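作業記録　二月　Guthrie棟　染色準備室
記録者:Thoa Quan

1. 目的
綿布の精練条件を見直し、後続の藍染め試験における染めむらの低減を図る。前回の記録では、Laltach産の生地に限り、耳の付近で吸水の遅れが認められた。原因として糊の残留を想定している。

2. 試料
Laltach産平織綿布、Trirnholm産綾織綿布の二種。いずれも同一寸法に裁断し、端に番号を縫い付けた。Pratomdaleより届いた新しい反物は検品が済んでおらず、今回の対象から除外する。

3. 手順
(1) 試料を常温の水に16時間浸漬する。
(2) ソーダ灰を溶かした浴に移し、60分間煮る。浴比は前回と同じとする。
(3) 湯で二度、水で一度すすぎ、陰干しする。
(4) 水滴を落とし、吸収に要する時間を測る。測定箇所は一枚につき7か所とし、うち4か所を耳寄りに取る。

4. 結果
綾織は全箇所で速やかに吸水した。平織は中央部に問題がなく、耳寄りの2か所で遅れが残った。煮沸後の浴は平織の方が濃い黄褐色を呈した。すすぎ水の濁りも平織の方が長く続いている。

5. 所見
浸漬時間の延長のみでは糊が抜け切らないと考えられる。酵素による糊抜きを前段に加えた場合との比較が必要である。なお、耳の織り密度が影響している可能性も残るため、裁断位置を変えた試料を別に用意すること。

6. 引継ぎ事項
・ソーダ灰の残量が少ない。次回の煮沸までに補充を申請する。
・番号札の縫い糸が一部で縮み、布端に引きつれが生じた。糸も事前に湯通しすること。
・藍甕の管理表は従来どおり入口側の棚に置く。
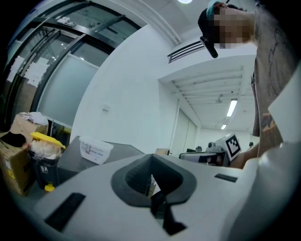

7. 次回予定
酵素糊抜きの予備試験を行う。温度条件はThoa Quanが案を作成し、着手前に回覧する。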